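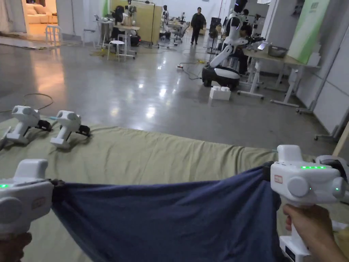
Cloth handling with a pair of hand-held grippers, Sterurby site.

Progress report: Clunedia linen project
Prepared by Mahnaz Ranjbar for Rattana Chaiyaporn, Vanik
02/07/2020

Work this period

Most of our time went into flat cloth. Staff hold a gripper in each hand, take the cloth by two corners, pull it tight and fold it on the bed-height surface. The recordings are used to train the folding arm planned for the Ntuli laundry. We now have 14 people trained to record, all of them from the laundry's own folding and sorting teams. Each session lasts 32 minutes, followed by a break.

Dark cloth has been slower than white. Corners are harder to find in the recordings, and we had to repeat the first set of navy pieces after changing the lighting. Fitted sheets have not been started. They were due in this period and will move to the next one.

Effect on staff

The folding teams have kept their hours. Two people have moved to recording full time at the same pay grade, and their places on the line are covered by existing part-time staff who asked for more hours. The main complaint is sore wrists. The grippers are heavier than the work they stand in for, and people who fold all day notice it by the second session. We have limited recording to two sessions per person per shift.

Several folders asked what happens to their jobs once the arm is installed. The current plan keeps them on inspection, mending and loading. We have told them this in person, but it is not yet in writing, and they have asked for it in writing.

Spending

Spending is within budget. The only item over its line is replacement jaw pads, which wear faster on toweling than we expected.

Next period

Begin fitted sheets. Finish the repeat set of dark cloth. Agree the written statement on job roles with Vanik before any equipment goes to Ntuli. We need your comments on the draft by the end of July.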